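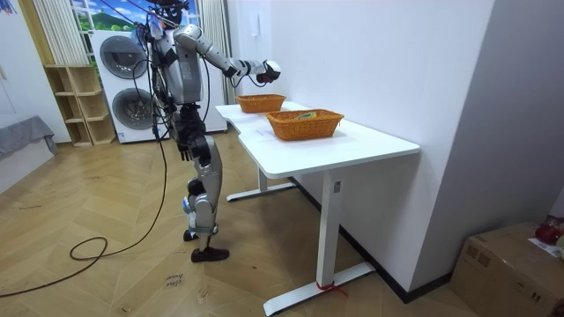 How does a group of small robots decide who moves first when two of them want the same spot? In our project, the one with fewer open neighbors goes, and the other waits for three ticks before asking again.

I have to admit we spent most of November on that one little rule! Pornthip Srithong, who wrote the simulator (we called it Tiltico, after a lot of arguing), first had the robots draw random numbers, and that was fine for small groups, but with 18 of them on the grid they kept blocking the corners. The neighbor rule cleared the corners in all 100 runs, which made us very happy, though we still want to try it on uneven ground.

Related reports
Ellery: sharing a map over a weak radio link
Girdale: wheel slip on loose gravel
Pruditano: a low-cost docking latch

Contact the project page | Back to top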